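The Method Section

The reviewer had asked for two things: a clearer account of the method, and an explanation of what was meant by "hesitation." I had fifteen days to supply both. I spent the first two looking up hesitation in a dictionary, so that it could be said I had started.

Our paper was called "Pausing as a Signal in Two-Arm Kitchen Tasks," and it claimed that when a pair of robot arms stopped moving for no reason we could name, the stop told us something. If the arms paused early, the run tended to end well. If they paused late, it tended to end with something on the floor. We had 411 runs to back this up. We also had a plot, with a line through it, and I was fond of the line.

The lab was called Sillon, after the building, which was called Sillon after a donor whose portrait hung by the elevators and who had made his money in gutters. The software that taught the arms was Wurero. It learned from people, meaning that one of us would sit down and steer the arms through a job over and over, and Wurero would go away for the night and come back with opinions. In the morning it would attempt the job by itself while we stood around with coffee and our hands behind our backs, like parents at a recital.

My officemate held that the pauses were ours. We paused when we steered, she said, and the arms had picked it up the way children pick up swearing. I held that the pauses belonged to the arms. We had been having this argument since June, and it had replaced most other forms of conversation. Her evidence was that I stopped before picking up anything with a handle. I told her I did no such thing, and then went home and watched myself fail to pick up a saucepan.

So the revision needed a test. The test was simple enough to be insulting. We would steer a fresh set of runs with no pauses at all, train Wurero on those, and see whether the arms still stopped.

It is very hard to do anything with no pauses at all. I steered like a man being chased. I chopped at a toy carrot from the wrong end. I put a spatula down where there was no table. My officemate, when it was her turn, hummed a march under her breath and never once broke rhythm, and I disliked her for most of an afternoon.

On 27 Apr 2021, with the deadline close enough to smell, we loaded the new model and let it go. I started the run, sat on my hands, and looked at the monitor. 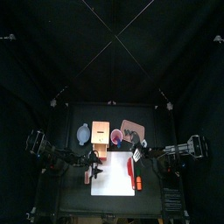 Results

The arms stopped.

They stopped early, over the board, for long enough that my officemate quit humming. Then they went on with their business as if they had only been asked the time. We ran it again and they stopped again, a little later. We ran it until the vending machine was out of everything but the crackers.

I was right, then, and I would like to report that I bore it well. I drew the new plot. I put a line through it. I wrote a paragraph containing the word "intrinsic," took the word out, and put it back.

She let me get as far as the figure caption before she mentioned Massawe. Massawe was the layer of code between the model and the motors. It had come to us from a group at Orkano with no manual and one comment, which said "fix later." She had it open on her screen. Whenever the model was slow to answer, Massawe held the arms still and waited.

"So that's a pause," I said.

"That's a buffer," she said.

We looked at the 411 runs. We looked at them again with the waiting taken out. The line on my plot lay down nearly flat, the way a dog does when it has decided the walk is over.

Nearly, though. There was a slope left, if you were in the mood for one. She said it was noise. I said it was small but suggestive, and she asked me to say that again with my face toward the window, where she couldn't see it.

The revised paper has a new method section, four times as long as the old one, and it is the best thing either of us has written. Hesitation is defined in it as an interval without commanded motion. The reviewer wrote back to say that this was much clearer, and asked whether we had considered what the intervals might mean.

I have started a reply. So far it says "We thank the reviewer," and my hands are resting on the keys.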